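Clevusia newsletter, March: From the systems desk

Moving the office machines to Sallport

Hello again, everyone, and thank you for all the kind notes after the last newsletter (I have read every one, even those that were mostly about the car park). I promised I would write something longer on the change in how we set up and rebuild our computers, so put the kettle on, and I'll do my best to keep the jargon down.

For as long as most of us can remember, a new or poorly machine has meant somebody from our team turning up at your desk with a USB stick and a pile of discs, and then sitting in your chair for most of a morning while you found somewhere else to work. It was friendly enough, and I'll miss some of the chats, but it was slow, and it meant that no two computers ended up quite the same. One had the old printer driver, another had the new one, and a third had both and wouldn't print at all!

Sallport does the job over the network instead. We keep one well-looked-after copy of the system on a server called Masri, and when a computer needs rebuilding it starts up from the network, asks Masri for its copy and gets on with it. We have a list of 3,110 machines across all the sites, and by the time I sat down to write this, 2,678 of them had been moved over. The rest are mostly at Ernine, where the building work has held up the new cabling, plus a handful of elderly laptops that we are going to replace anyway.

What you will notice

Very little, I hope, on an ordinary day. Your machine will start as it always has, and your own documents stay on the shared drive where they have always lived. The one thing you may spot is a short line of white text when you first switch on, saying that the computer is looking for a network server. It stays up for 12 seconds and then goes away by itself. Please let it. A few people have been pressing keys to hurry it along, and one of those keys happens to open the rebuild menu, which gave a colleague in payroll a bit of a fright.

If you do find yourself looking at that menu, don't worry, nothing has been wiped. Choose the top entry, "Start from this computer", and press Enter. The rebuild itself can't begin without a password from us, so you can't set it off by accident, however hard you lean on the keyboard.
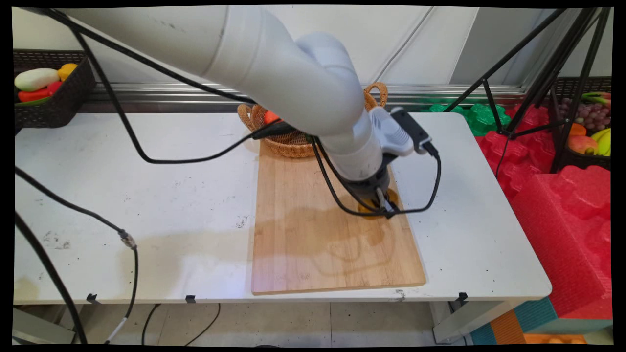 Before your machine is rebuilt

We will always write to you first, and we'll agree a time that suits you. When the message arrives, there are a few small jobs that make life much easier for everybody:

Move anything you want to keep off the desktop and out of the Downloads folder. Both are cleared during a rebuild, and we can't bring things back afterwards.

Make a note of any unusual program you use, even if it's only once a year. The year-end people know exactly what I'm talking about, and so do the good souls who print the badges for the open day.

Export your browser bookmarks if you are fond of them. There's a one-page guide on the intranet, under Help and then Computers, and it really does fit on one page now (the old version ran to four and had a chapter about fonts).

Leave the computer plugged into the wall and the network when you go home. Laptops need the blue network cable in the docking station, as Sallport won't run over the wireless.

A rebuild takes a good deal less time than it used to, and most are done overnight. In the morning you'll be asked to sign in, and the first sign-in is always a slow one while your settings are fetched. Have a biscuit. The second is back to normal.

Special machines

Some computers don't follow the standard pattern, and I know their owners have been a bit anxious. We have put 72 of them on a separate list, including the reception screens, the franking machine's computer and the one in the archive that still talks to the big scanner. These won't be touched by the general rollout. Kevser Bayram is looking after them one at a time and will be in touch with each team to see how the machine is used and what needs to be kept. If you think yours ought to be on that list and you haven't heard from her by the end of March, do drop her a line.

Drop-in sessions

We're running some lunchtime drop-ins in the small meeting room next to the post room, and you're very welcome to bring your sandwiches. There are no slides and there is no need to book. Bring your laptop if it's been misbehaving, or just come with a question, however silly you think it is. I asked our supplier what "PXE" stood for in front of a full room last autumn, so the bar is pleasantly low. The times are on the intranet calendar, and if you are based at Ernine and can't get across, ring the help desk and we'll sort out a call.

Next month I hope to have news on the new printers, along with the answer to the question several of you have asked about whether the old monitors can be taken home. I've passed it on to finance and am waiting to hear back.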